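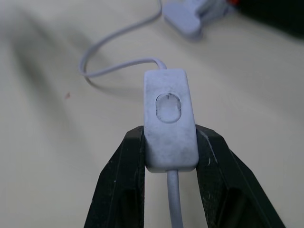
Cell Technician, Small Parts Handling (Second Shift)

Trurkar is hiring a technician to look after one robot cell at our Usbridge site. The cell handles small household electrical goods, mostly corded items: clip lamps, inline switches, plug adapters. You would be the main person responsible for it from early afternoon to late evening.

The cell is a single arm with a two-finger gripper and a small camera mounted at the wrist. It picks up an inline switch by the housing, holds it by the sides with the button face clear, and works on it with the cord still attached. Cords are the hard part of the job. They loop, they drag, and they pull the housing out of square if the finger pads are worn. Most of your time will go to keeping the grip consistent.

What you will do

- Check the fingers at the start of each shift. Wipe the inner faces, look for scuffs and scratches, and log anything deeper than surface marking.
- Swap finger pads every 4 weeks, or sooner if parts start to slip.
- Clean the camera window and run the alignment check after any pad change.
- Keep the work table clear of grit and cord trimmings. The table is pale, and specks on it can throw off the part finder.
- Set grip force for each part family and write down what you used.
- Clear faults, restart the cell and note the cause. If the same fault comes back twice in a shift, call the day lead.
- Rebuild the gripper on the bench when needed. We stock Bestetti spares and keep a second gripper ready to go on.

What we need from you

- At least 2 years of hands-on work with industrial robots, packaging machines or similar equipment
- Able to read a wiring diagram and use a multimeter safely
- Comfortable with hand tools, small fasteners and a torque driver
- Clear written notes. The next shift works from them.
- Able to stand for most of a shift and lift 40 pounds

Programming experience helps but is not required. We will train you on the Nyitrai controller during your first month. Training is on day shift and paid at the full rate.

Pay and hours

Hourly, paid every other week, with a shift premium for evenings. Overtime is occasional and offered before it is assigned. Health coverage starts after 30 days. Safety shoes and glasses are provided.

How to apply

Send a resume and a short note about a machine you have kept running, what went wrong with it and how you fixed it. Use job number 813 in the subject line. Applications close at the end of December. The interview includes a one-hour bench test in which you remove, inspect and refit a gripper finger.

Recent openings
Receiving Clerk, Usbridge
Electrical Test Operator, First Shift
Maintenance Planner
Tool Crib Attendant, Part Time

This site uses cookies to remember your search settings. Accept | Manage choices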